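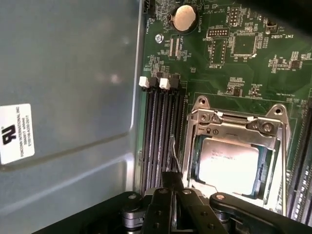
Irina Surdu wrote to us after the last gallery that an old desktop computer should not go to recycling before someone has checked the small battery on the board. She had two machines at home that forgot the date every night, and she almost gave both away. One new coin cell for each, and they keep the time again.

I agree with her. I am writing these galleries for people who have an old desktop under the table and are a little afraid to open it. I was afraid too, the first time. Now I have opened many of them in our repair room on Chaudhary Street, and most of the work is looking slowly before touching.

Inside the case, July
The round silver cell sits in its black holder, and the board has BATTERY1 printed next to it. On many boards the print is so small that I need my reading glasses and a lamp. Write down the name before you go looking for the manual, it saves time.

The label on the metal wall has the name FOXCONN INTERNATIONAL INC and a code that ends in 2017. I read it as a date, but I am not sure, so in my notebook it has a question mark.

There is also a row of pins marked DEBUG. I have never connected anything to it and I don't recommend to try.

A few things I do with every case

Pull out the power cable and press the power button once. Then wait some minutes. I go and make tea.

Touch bare metal of the case with your hand before you touch the board. At Nonurgate, where I learned, the teacher made us do it every time, also when we only wanted to look.

Take note which way the battery is facing. Usually the plus side is up, but please check yours. The new one must have the same number as the old one, which you will find stamped on the metal.

Don't use a screwdriver to lift the cell if you can avoid it. A thin plastic tool is better. I scratched a board in May with a screwdriver and I am still angry with myself.

After the change, the computer will probably ask you to set the date and time. Some settings can be lost also, for example which disk starts first. Make a note of them on paper before you begin, if the computer still starts.

Old cells go in the box by the door, never in the kitchen trash. At home keep them away from small children, they are dangerous to swallow.

Next gallery will be about the memory slots and the dust in them. If you have a question about your own machine, please send the name of the board with it.

Page updated 9 July 2024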